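New from the Plustonon Press: the Duda letters

Our autumn catalogue has gone to the printer, a mere two proofs later than planned, and the book taking up most of it is Letters from the Duda Front. It gathers the dispatches filed by the unsigned correspondent of the Ollix Gazette, who went out in January to cover a short war and stayed for a long one.

The Gazette ran 125 of these pieces, usually on page six, underneath the shipping prices. The archive holds rather more: 2728 sheets, many typed on both sides and a fair number given over to complaints about expenses. Our editors have kept the best of the complaints. There is a very fine one concerning a mule.
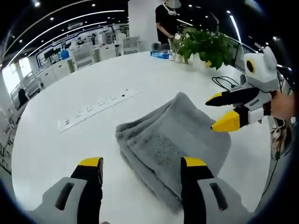 Folded grey towel on a round white table.

Readers hoping for grand strategy should look elsewhere. The correspondent seldom knew where the army was and said so in print, which did little for relations with headquarters. What we get is bread queues, bad boots, a concert given in a flooded school, and the slow souring of a writer who had arrived rather keen on the whole business.

The reviewer at Punditz has already called it "too long by a winter". We have put this on the back cover.

The first printing is 800 copies in hardback, with maps, notes and an index that sulks slightly over place names. Subscribers can order from 6th September at the usual discount. Please quote your membership number, and please write it legibly this time.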